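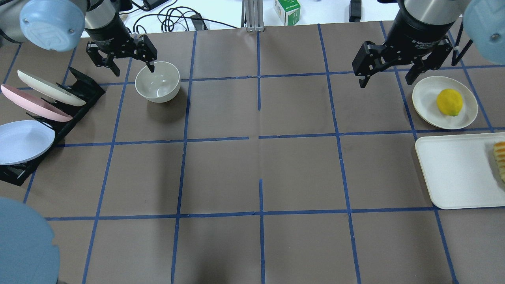 Robot demonstration (manual and remote)

Robot demonstration is the practice of showing a robot a task by moving it through the motions, either by hand or by remote control, and recording what it senses and does along the way. The recording is called a demonstration, an episode or, in older texts, a teach run. It may be replayed as it stands or used with many others to train a control policy. The broader field is known as learning from demonstration, programming by demonstration or imitation learning.

The article deals with demonstrations given on the robot itself. Methods in which the robot learns from video of people are covered under Observation-based learning.

Contents
1 Terms
2 Methods
3 Workspace
4 Recording
5 Use of recordings
6 Faults and limits
7 Bronora tabletop set
8 See also

Terms

The person giving the demonstration is the operator, demonstrator or teacher. The robot being moved is the follower. Where a second mechanism is used to steer it, that mechanism is the leader. An episode begins when recording starts and ends when the operator marks the task as done or abandoned. A policy is a function that takes the robot's present readings and returns its next command.

Methods

Hand guiding. The operator takes hold of the arm and moves it directly. This is also called kinesthetic teaching or lead-through. The joints must be easy to push by hand, which in most arms is done by having the motors cancel the weight of the links while offering little other resistance. The weight of the gripper and its mounting has to be entered correctly, or the arm will sink or rise when released. Hand guiding needs no second device, and contact with a surface can be felt through the arm. Its main drawback is that the operator's hands and body enter the camera views. Guiding two arms at once is also tiring and often needs two people.

Leader and follower. The operator moves a leader arm and the follower copies its joint angles. The leader may be a full-size arm or a small one with the same joint layout. Two-armed work is done with two leaders, one in each hand, and a trigger or a pair of finger rings sets the opening of each gripper. Since joint angles are copied one for one, no inverse kinematics is needed. Most leaders in use do not return force, so the operator judges contact by eye.

Handheld controllers. The position and rotation of a tracked controller are mapped to the gripper. The robot's software works out the joint angles. A clutch button lets the operator stop the arm, bring the hand back to a comfortable position and continue. Motion near the limits of the arm can be abrupt, as a small change in gripper position may call for a large change at one or more joints.

Keyboard, joystick and 3D mouse. These are slower and tend to give motion along one axis at a time. They remain common for setup and for short corrections.

Workspace

Tabletop demonstrations are usually given on a fixed surface with the arms mounted at one side or at both ends. A plain matte surface reduces glare in the cameras. Tape lines may be laid on it to divide it into cells, so that starting positions can be written down and repeated. The lines do not have to be evenly spaced, provided that each cell can be named and the tape stays where it is. Tape that has been replaced in a new position should be treated as a change of workspace.

Kitchen items are frequent subjects. A bowl, a few plates, a dish rack and a tray are enough for a range of tasks such as racking, unracking, stacking, and moving a piece of food from plate to tray. Each makes a different demand on the gripper. A plate lying flat has to be taken by its rim, at a shallow angle, or slid until one side can be reached. A plate standing in a rack presents its edge and can be pinched, but has to be drawn out along the line of the slot. A lemon will roll if the fingers do not close on it evenly.

Cameras are placed in two kinds of position. A head or overhead camera shows both arms and most of the table. A wrist camera moves with the gripper and shows the fingers and whatever lies ahead of them.
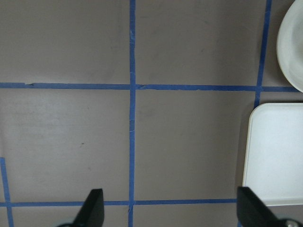

The two kinds of view are complementary. The head camera gives the layout and is of little help in the last few centimeters before a grasp, where the gripper may hide the object. The wrist camera is useful at that stage but often holds only part of each object earlier in the approach. Policies trained on one view alone can be made to work, though common practice is to record both and leave the choice until training.

Recording

A typical episode contains joint positions, joint velocities, gripper opening, the command sent at each step and one image stream per camera. Some systems add motor current or readings from a force sensor at the wrist. All streams carry a time stamp from a single clock. Camera delay should be measured and corrected, as an image paired with a command from even a short time later teaches the policy to act early or late.

A distinction is made between the measured position of the follower and the commanded position. The two differ whenever the arm is pressing on something. If only the measured position is kept, the force the operator was applying is lost, and replay will tend to produce a loose grip or a weak press.

Use of recordings

Direct replay sends the recorded commands back to the robot in order. It is suitable only where the objects are returned to the same places, and it serves mainly as a test of the recording.

Movement primitives fit a compact curve to one or several demonstrations. The start and end points may then be shifted while the general shape of the motion is kept.

Behavior cloning trains a policy to predict the operator's command from the readings and images. Many current versions predict a short run of commands at a time, which smooths the motion and makes the policy less sensitive to pauses in the demonstrations.

Corrective demonstration is used after a first policy exists. The robot runs on its own, the operator takes over when it goes wrong, and the recovery is added to the training set.

Faults and limits

Drift is the best-known weakness of behavior cloning. Small errors bring the robot to positions that no demonstration covered, where further errors are more likely. Recordings that include recoveries reduce the effect.

Mixed habits are another source of error. If half the episodes pick up a bowl from the left side of the rim and half from the right, a simple policy may average the two and close on the middle. Written instructions to operators should state whether such variation is wanted.

Idle time at the start of an episode should be trimmed. A policy trained on long pauses may remain at rest.

Bronora tabletop set

The Bronora set was recorded at the Plernley laboratory in Falport under Washington Sampaio, beginning in January. It consists of 636 two-armed episodes covering 13 tasks, all given by remote control. A list of 80 starting layouts, identified by table cell, was drawn up before recording, and operators worked through it in shuffled order. The first version, dated 10 April 2020, kept measured positions only. Commanded positions were added in the second version, along with a correction to camera delay.

The file format is that of the Queiroz logger, with one file per episode and images stored separately. Abandoned episodes are kept and flagged. They are not included in the count given above.

See also

Gravity compensation
Inverse kinematics
Movement primitive
Observation-based learning
Teach pendant
Two-armed manipulation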